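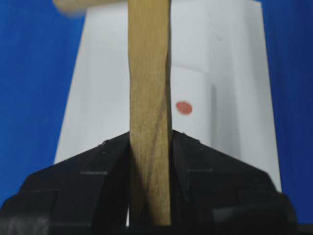 One of the flat sticks, up close against something white.

I bought the Trarkwood bag of flat wooden sticks back in October, when my niece Ilaria was coming to stay and I had grand ideas about birdhouses, plant labels and little picture frames (we managed the labels and most of one frame, and we had a lovely time!). I've been working through the bag ever since, so I feel I know these sticks pretty well by now.

They're light tan, narrow and matte, with a bit of a fibrous grain, and I like that they look like wood and don't have that bleached look some craft sticks get. Pencil goes on beautifully. Markers bleed a little along the grain, so for the plant labels I'd stay with pencil, or a ballpoint if you press gently.

Now, the width does wander. You'll find a stick that narrows toward one end and then fattens up again, and if you're laying them side by side for a raft or a box lid you'll want to sort through them first – I do mine at the kitchen table with the radio on. Ordinary white glue holds them fine, but leave it overnight. My friend Natalina rushed hers and had to start over.

Four stars from me, and I've already put a second bag on my list for the tomato seedlings.

Rebecca Grasso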